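Friday, March. Doslow notebook, level 7 (the ferry yard)

Carried on with the hidden lantern pass. Asger moved two of the 11 lanterns yesterday after the last round of playtests, so the old route notes are wrong. New order, walking clockwise from the save post: pump house roof, crane cab, behind the ticket booth, under the slipway, then the rest as before. The slipway one still clips through the planks if you come in from the water side. Logged as 1637, given to Fidelina.

Ran the level start to finish four times on the Plumska build. Three clean runs. On the fourth the gate stayed shut with every lantern lit. Reloaded from the save post and it opened at once, so the count is being kept and the gate isn't reading it. Vandana thinks the check only fires when the last lantern is lit while the player is standing on the ground. I had lit it mid-jump. Tried it again mid-jump twice: shut both times. That looks like it.
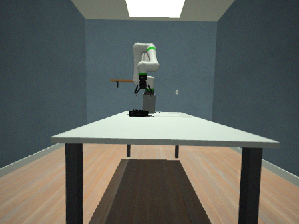
Do lanterns stay lit if the player drops into the harbour?
They stay lit as long as the player has touched the save post at least once. Before that, falling in puts all of them out and the yard starts again from scratch.

Chie doesn't like the second half of that and wants them to stay lit whatever happens. I don't mind either way, but the hint text on the notice board will need changing if we do it. Edeltraud has the text file open until Monday so I have left it alone.

Score: clearing the yard gives 2000 points, plus the bonus for not ringing the bell. Best total so far is 3590, Fidelina's, and she skipped the crane by bouncing off the awning. Asger wants the awning jump kept. I've put a small ledge there so it looks meant.

Sound next. The gate creak is far too loud next to the gulls, and the bell drowns everything for more than a second. Brought the bell down and shortened the tail. The Ikonen speakers on the long bench make it sound fine, the cheap headphones do not, so go by the headphones. Music still cuts dead when you leave the pump house. Needs a fade.

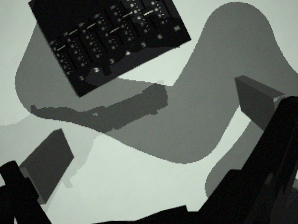 Black panel with pale slanted marks, seen close up.

Frame rate drops on the slipway when the fog comes in. Turned off the water reflections there and it went back to normal. Can't see the difference through the fog anyway.

To do:
gate check to fire in the air as well (Vandana)
slipway lantern, 1637 (Fidelina)
fade on pump house music (me)
ask Edeltraud about the notice board
send the Ernis testers the new build once the gate is fixed, not before

Stopped at half past five. Build left running on the back machine, please don't close it.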